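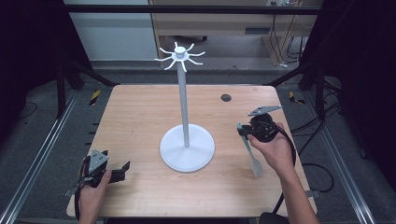

February 18, 2022

Glaze tests, kiln load 41, Mirnanthorpe workshop

Opened up just after nine. Kiln reading 60 so a bit early but the gloves were on and I wanted to see the celadons. Lid propped for half an hour first, then emptied top shelf down.

Reminder of what went in. Tiles with the Drarnano stoneware (the buff one, not the speckled), all from the same bag. Sixteen tiles in total, thrown as a ring and cut, so they stand up and show the run. Bisque from last week. Plus the row of mugs, which were seconds anyway, and one small jug with the mended handle that I didnt expect to survive.

Firing went: slow to 600, then full on to top, cone 8 down flat on the middle shelf, cone 8 only just touching on the bottom. So the bottom is still lagging. We said this in September and we are still saying it. Element check needed – bottom two look tired and saggy, one has come out of its groove at the back left. Have pushed it in with a stick but it wants pinning.

Top shelf
Celadon A (the old recipe, wood ash from the big bag): good. Soft green, pools nicely in the stamped lines, slightly greyer at the rim than last time. No pinholes. This is the one to keep.
Celadon B, same but more china clay: dull. Like a boiled sweet someone has sucked. Stiffer, didn't move at all. Drop it.
Celadon C, with the bit of extra iron: nearly tenmoku where thick, olive where thin. Not what I was after but I like it a lot. Would suit the big bowls. Crazing though, could hear it pinging while I was writing the labels.

Middle shelf
White 1 and white 2, no difference that I can see. Either the tin makes nothing of it at this amount or I weighed the same one twice. Cannot rule out the second. Note to self, tick the list as you weigh, not after.
White 3 crawled. Big bare patches, edges rolled up. Dusty bisque I think, those tiles were under the bench when the saw was going. Wipe with a damp sponge next time, all of them, even if they look clean.
Blue over white: runny, went right to the foot and stuck to the batt. Chipped off with the scraper, lost a flake of kiln wash about the size of a thumbnail. Batt is fine to use once patched.

Bottom shelf
All underfired to some degree so take these with salt. The Alemayehu red is brown. It was brown last time. The notes that came with the recipe say slow cooling between 1000 and 900 and we haven't got a controller that will do it without somebody sitting there, so the options are sit there or give up on it. I'd try once more with the lid bungs in and a hold of two hours by hand.
Satin black good even down there, very forgiving glaze. Slightly dry on the side facing the wall.

Mugs
Mostly for the handles really. Was trying the thinner pulled handle against the rolled one. Pulled ones sit better in the hand, three fingers, no pinch at the top. Rolled ones look neater in a row but are heavy and the join shows. One pulled handle cracked at the bottom join, hairline, you feel it with a nail before you see it. Attached too dry – body was leather hard and past it, handle was fresh. Next lot: make handles first, let them stiffen under plastic while turning the feet, then join both at the same stage. Slip with a drop of vinegar in, seemed to help on the jug.

Also inside diameter of handle wants watching. Two of the mugs have such a tight loop they won't go over a hook, which annoys people more than a bad glaze does. Will cut a bit of dowel to use as a gauge.

The jug
Survived. Mend shows as a slightly shinier line. Holds water, stood it full on newspaper since half nine and paper is dry. Pours well until nearly empty and then dribbles. Lip needs to be sharper, same old story.

Water test on the rest: filled the mugs, left on kitchen roll. Celadon C damp ring underneath by lunch, so the crazing goes right through and the body isn't tight at this temperature. That is a worry for anything sold for use. Either fire higher (can't, elements) or change the body. Sorden do a finer stoneware that is meant to close up a cone earlier, have asked for a sample bag. If it throws like the last fine one it will be like throwing yoghurt but lets see.

Dishwasher test still to do. Put one each of A, C and black in with the normal cups and leave them in every wash for a month. Mark the bases with the diamond pen first, last time the labels came off in the first go and we had no idea which was which.

Weights for celadon A made up to a bigger batch are on the card inside the cupboard door. Made 3000 g dry, sieved twice, thick as single cream. Bucket with the blue lid. Do not add water to it, it looks thick on top but it has only settled – stir from the bottom with the long paddle. Takes ages. Keep going.

Dipping time on that: count of three for bisque tiles, count of two for mugs as the walls are thinner. Anything longer and it runs at the foot. Leave a finger width bare at the bottom all the same.

To do
Pin bottom element, order a pair of spares
Patch batt, new wash on all of the middle ones
Damp sponge rule, write it over the glaze bench
Make dowel gauge for handles
Red, one more try with hold
Cones: down to the last few of 8, plenty of 6
Throw out white 2. Or white 1.
Clean the sieve properly, there is blue in it, which might explain the cold tint on celadon A rim come to think of it

Later – went back to look at the rims under the window. Definately a blueish cast on the two tiles dipped last. Sieve it is. Redo A with a clean one in load 42 before anybody starts on the bowls.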